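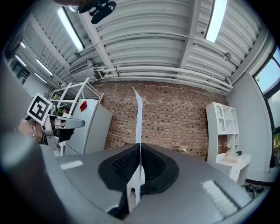
Zeltbridge hand-held gripper pair, review after one winter of use

Posted Mar 24, 2023

We bought the pair in December to record demonstrations for our two-arm cell. Grellel sold it to us for 400 dollars, cables not included. I write mostly on the set-up and the care, as the brochure says very little of these.

Setting up

The fingers come separate from the housing. You slide each one in and tighten 2 small screws from behind. The manual asks for a firm hand, but I would go gently -- the thread is soft and I have already spoiled one. After this you fix the marker on top and run the calibration from Oshima, the software that comes with the kit. My first try failed, for the marker plate was not fully down. The second passed.

Before each session we hold both grippers over the table and look at the live picture. The finger should stand in the middle of the dark opening. If it leans, I loosen the screws and begin again. For a target we stand something with clear print against the bricks, lately A Treasury of World's Classics, and the gold crest is good for judging the focus.

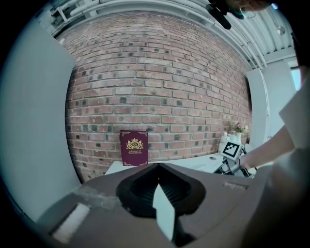
Looking after it

Wipe the lens and the marker with a dry cloth, never with spirit. The grey housing marks easily, and I have stopped caring about its colour. At session 218 the jaw on my left unit became stiff. I opened it, cleaned the slide and put a little dry grease, and it moves well again.

What I do not like

The grip is too thick for a small hand, and spare fingers are slow to arrive. The Fatemness case, sold as an extra, does not close with the markers on.

I would buy the pair again, without the case.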